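Hakim Harahap has run the packing room at Postton for nine years, and he still starts new people on laundry detergent. The bottles are heavy, they roll, and a bad cap will ruin everything else in the carton.

"You lay them on their sides," he says. "Caps all pointing the same way. If one's been put down backwards you notice it straight off."

Postton packs household goods for small shops that order through Dretari. In May it sent out 1606 parcels, and 163 of them had detergent in them. Harahap keeps the tally in an exercise book by the door.
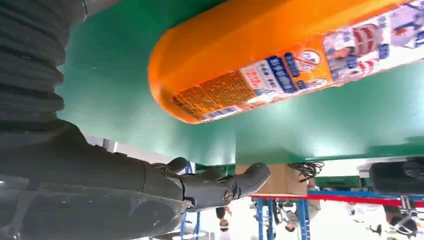 The label gets checked first, he says, then the cap. A shop that orders Tide wants the label clean and the small print readable. Anything scuffed goes back on the shelf for the next stocktake.

His colleague Aiman Hutapea looks after bags and film. He would like the necks wrapped on every bottle that leaves the building, whatever the brand.

"Clear plastic around the cap and neck," Hutapea says. "It's a bit of extra work, but I've cleaned up enough blue goo to think it's worth it."
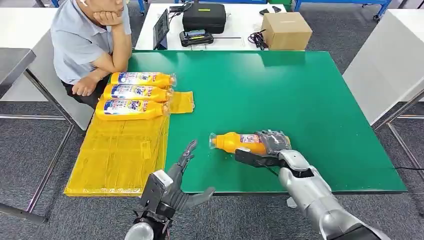 The yellow bags came in when the old supplier, Hassanpour, stopped doing white. Hutapea prefers them folded flat in a stack so you can take one off without dragging the rest along. He didn't choose the colour.

Harahap has asked for a second green table. "I'd use it tomorrow," he says. The quote was $797, and he is waiting to hear back.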